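Isine market stall moves to selling bananas singly

Shoppers at the covered market in Isine can now buy bananas one at a time, at three stages of ripeness, after the fruit stall by the Wallin Street entrance stopped selling them in bunches.
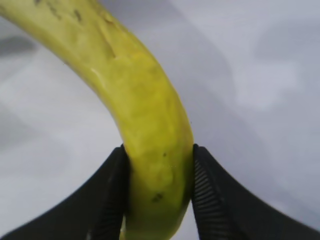 Can a banana with marks on its skin still be eaten?
Small specks, scars and bruises on the peel are mostly harmless, and the fruit inside is usually sound. A banana is best thrown away if the skin has split and the flesh is exposed, if there is mould, or if it smells sour or of alcohol.

The change began on Saturday. The stall, which trades as Fustier, used to cut its bananas into hands of five or six and sell them by weight. Single fruit that had come away from a bunch went into a box under the counter and was sold off cheaply at the end of the day, or went home with the staff.

Under the new arrangement the bananas are sorted each morning into trays marked green, turning and ripe. All cost 19p each, whatever their size. Marked fruit goes in with the rest according to its colour. Only bananas with split skins or soft, wet patches are taken out.

The stall said it made the change after a trial in October, when one tray of single bananas was put out beside the bunches. The singles sold out before lunch on most days. Many of the buyers were people who live alone, along with office workers who wanted something to eat with their sandwiches.

Several customers had also been asking for fruit at different stages, so that they could eat one the same day and keep the others for later in the week. With a bunch, all the bananas tend to be ready together, and the last two often end up in the bin or in a cake.

The green tray is meant for people shopping a few days ahead. Fruit in it is firm, with green at the tips and along the edges, and will normally ripen at room temperature. The turning tray holds bananas that are mostly yellow with some green left. The ripe tray holds yellow fruit, including any with brown freckles, and is the one to choose for eating straight away.

A card on the counter gives advice on storage. It says green bananas should be kept out of the fridge, where the cold slows ripening and can turn the skin dull and dark. A ripe banana can go in the fridge for a few days. The skin will brown but the inside keeps its colour for longer. Bananas ripen faster in a paper bag, and faster again with an apple in the bag.

The card also covers marks on the skin, which the stall says it is asked about more than anything else. Thin lines and dry scars are generally caused by leaves or other fruit rubbing against the banana while it grows. Dark smudges tend to come from knocks in packing or transport. Under a bad knock the flesh may be brown and soft, and that part can be cut away with a knife. Brown freckles that spread as the fruit turns yellow are a sign of ripening, and the banana will be sweeter than one without them.

Not everyone at the market is in favour. One regular customer, who was buying for a family, said she would sooner pick up a bunch and go, and that loose bananas get bashed at the bottom of the bag. The stall will still make up a bunch on request if asked before the morning's fruit is separated, but bunches will no longer be on display.

The stall's fruit comes from the wholesaler Rodavora, which delivers to Isine on three mornings a week. Boxes arrive green and are kept at the back until the colour starts to turn. The staff said sorting takes a little longer than cutting bunches did, and that the trays need looking over again after lunch in warm weather, when fruit can move from one stage to the next during the day.

Less is being thrown away so far, according to the stall. Bananas that are past selling at the end of trading are peeled and frozen for the café upstairs, which uses them in banana bread and milkshakes. The café has put banana bread back on its board for the first time since the summer.

The stall is considering doing the same with pears, which also ripen quickly and are often wanted one or two at a time. Avocados are already sold singly, from two trays at the front. Plums and apples will stay as they are, sold by weight in paper bags.

The market is open from 8am, Tuesday to Saturday. The banana trays are on the left-hand side of the stall, next to the scales.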